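Housekeeping and Textile Care, Session 2: The Bed
Handout prepared by Kelly Bittencourt, Tierney Evening Classes

Welcome back, everybody! Last week we spent so long on sorting and soaking that we never got to beds, so tonight is beds and nothing but beds (bring your questions about pillows, I know there are many).

Start with the layers. A quilt traps air between its stitched layers, and that trapped air is what keeps you warm, so please don't squash it into a tiny cupboard all summer long. The layer next to your skin does a different job and needs washing far more often, once a week if you can manage it.
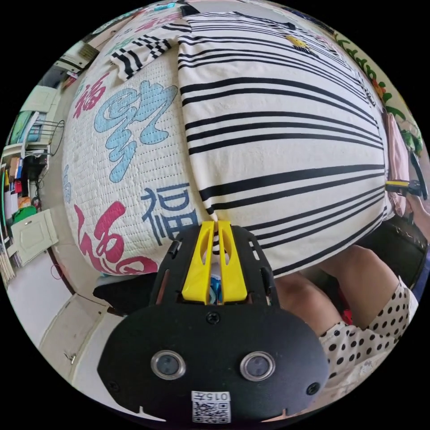
Fig. 1. Printed quilt and striped fabric at the edge where they meet.

On thread count, I'd ask you not to lose any sleep. Kamran Ghorbani brought in a very proud packet marked 1,071 last term, and we all agreed that his old plain cotton felt nicer! Fiber and weave matter more to the hand, and a percale will feel crisper than a sateen.

For washing, 60 degrees Celsius suits sturdy white cotton, but read the care label first, and keep new dark stripes away from whites for the first few washes in case the dye runs.

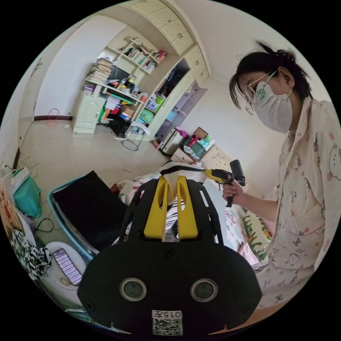 Fig. 2. Black-and-white striped fabric, pulled upward.

For next time, please read page 33 of the course booklet, on folding fitted sheets, and bring one from home to practice with. Dirceu Sales has kindly offered to lend a spare to anyone who forgets.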